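**Conveyor-conditioned release**, usually shortened to CCR and in some older notes called the Clanville method, is a way of teaching a robot arm to move goods between a fixed container and a conveyor belt by learning from human demonstrations. It was worked out by Ravindra Maurya and colleagues on the Girkell project, and it is best known for the attention it pays to the few moments before the hand opens, a part of the job that many earlier methods had treated as an afterthought.

## Background

Picking things up has had the lion's share of attention in robot learning, and it is easy to see why, for a robot that can't pick up a box will never have the chance to put it down badly. Maurya's group had started out in much the same spirit. Their first controller, known as Kashyap, learned the whole transfer as one long motion, and it did a perfectly decent job when the target was a tabletop. On a belt it was less happy. Boxes were let go a little too high, or while the hand was still traveling sideways, and they would tip or turn before they had settled.

The group's answer was to split each demonstration in two – a carrying part and a release part – and to train the second on its own, with the belt speed given as an extra input.

## Method

A human operator guides the arm through the task while joint positions, hand commands and views from fixed cameras are recorded together. The recordings are then divided at the point where the load comes within 36 millimeters of the belt. Everything before that point trains the carrying policy, and everything after it trains the release policy, which decides when the fingers should open and how the hand should back away.

The original training set held 313 demonstrations with small packaged goods, some wrapped in film and some in plain cartons. Shiny wrapping was kept in the set on purpose, as glare from the film and from the belt itself had confused the earlier controller more than anything else had. 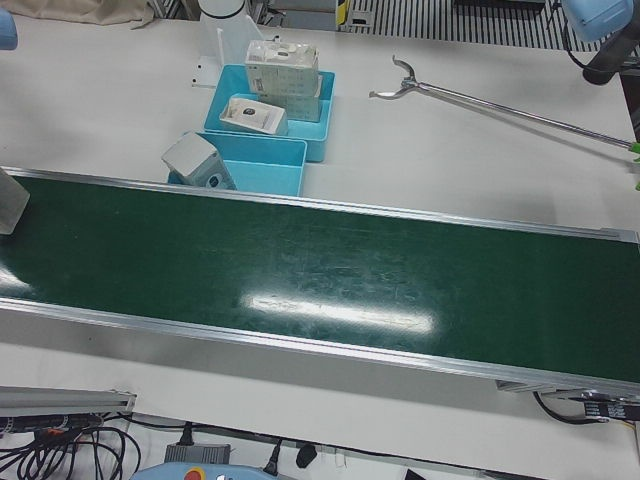
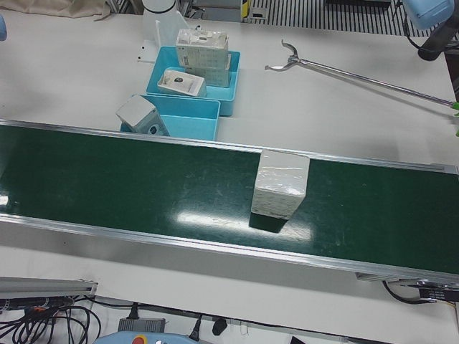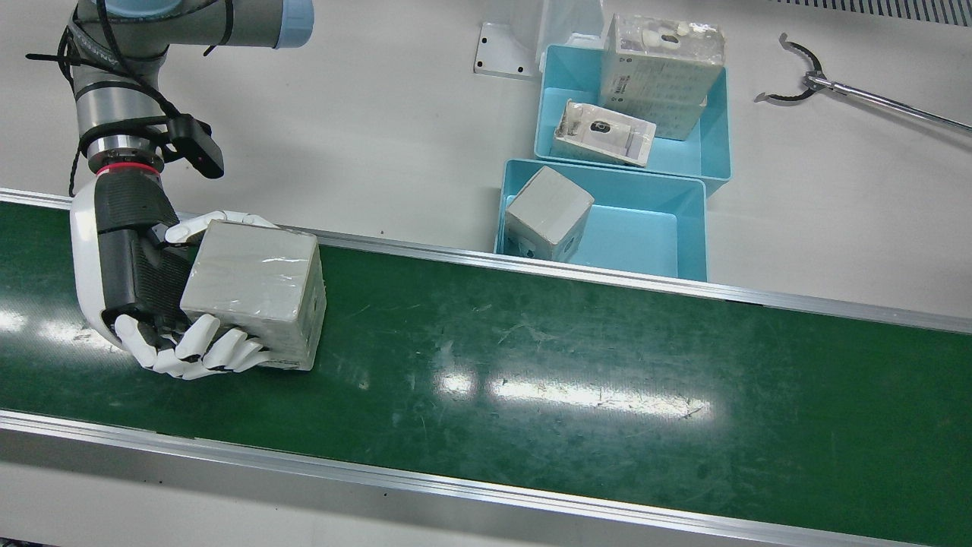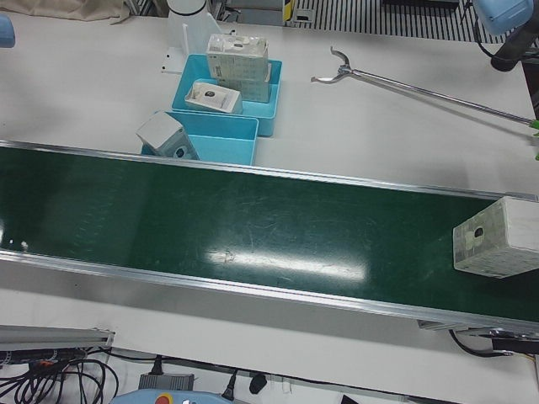
## Results

In the group's main trial, a series of 200 transfers, the two-part policy placed the box upright and square to the rails far more often than Kashyap did with the same goods. The gain was greatest at the higher belt speeds and quite modest when the belt stood still, where both methods were already doing well.

A smaller test of 78 transfers used boxes that had not appeared in training. Results here were more mixed. Cartons of a familiar size gave little trouble, but very flat packages were sometimes held so low that the fingertips brushed the belt on the way out, and the group reported these as failures even when the package itself ended up where it should.

## Limitations

The method needs to be told the belt speed and makes no attempt to work it out from the camera views, so a belt that slips or slows under load can throw the timing off. It also assumes that the belt is clear where the box is to go. Maurya has suggested that a check for free space could be added ahead of the release policy without retraining it, though the published version leaves this out.

The fixed dividing height has drawn some friendly criticism as well. It suits boxes that can be held level, but a soft bag sags by a different amount each time it is lifted, and the recorded height of the hand then says rather little about the height of the load.

## Later work

A follow-up called Vonlow replaces the fixed height with a learned switch between the two policies, so that the robot can begin its release early with a steady box and wait a bit longer with an awkward one. It keeps the same recording format, and the original demonstrations can be used with it unchanged.

## See also

- Learning from demonstration
- Pick and place
- Conveyor tracking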